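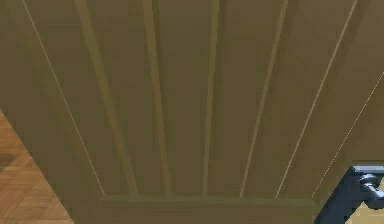 Most questions we get at Stilham are about paint and finish on older interior woodwork, so those answers come first. The same advice covers doors, cupboards and wall paneling. Panels with raised strips, like the khaki one with four long ribs, take more time than flat ones, and you should allow for that when you plan the job or ask us for a price.

## Preparing and painting

**Do I have to strip the old paint?**

Usually no. If the old coat is sound, wash it with sugar soap, rinse, let it dry and sand lightly with 126-grit or the nearest you can buy. Strip only where paint is flaking or so thick that the edges have gone soft.

**What if the old paint might contain lead?**

Test before you sand anything. If the test is positive, don't dry sand and don't use a heat gun. Call a certified contractor. We do not take on lead removal ourselves.

**In what order should I paint a panel with raised strips?**

Do the edges of the strips first with a small angled brush, then the flat areas between them, then the faces of the strips. Brush with the length of the wood. Check for runs after ten minutes or so, mostly along the bottom of each strip.

**How long between coats?**

Leave 8 hours for water-based paint in a heated room. In a cold hallway leave it overnight. Oil-based paint needs a full day.
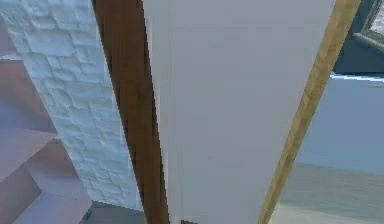 **Can I use the room while the paint is curing?**

Yes, once it is dry to the touch, but be careful with it for two weeks. Don't lean furniture on it, tape anything to it or wipe it with cleaner.

## Ordering from us

**Can you match a color I already have?**

Bring in a chip at least as big as a quarter. Lucian Jitaru does the matching at the Toma Road shop. We can't match from a phone picture.

**How much do you charge for a visit?**

A visit costs $50, taken off the bill if you go ahead. The smallest job we accept is $258. Both prices went up in March.

**Do you sell paint by mail?**

No. We sell brushes, filler and sandpaper by mail, but paint is pickup only.

**Who do I talk to about a job already booked?**

Nadiia Tymoshchuk handles the schedule. Have your job number ready. It is at the top right of your estimate. Changes to the color need to reach her two working days before we start.

**Can I return unused paint?**

Unopened stock colors, yes, with the receipt. Tinted cans can't come back.

Page last updated April 2022.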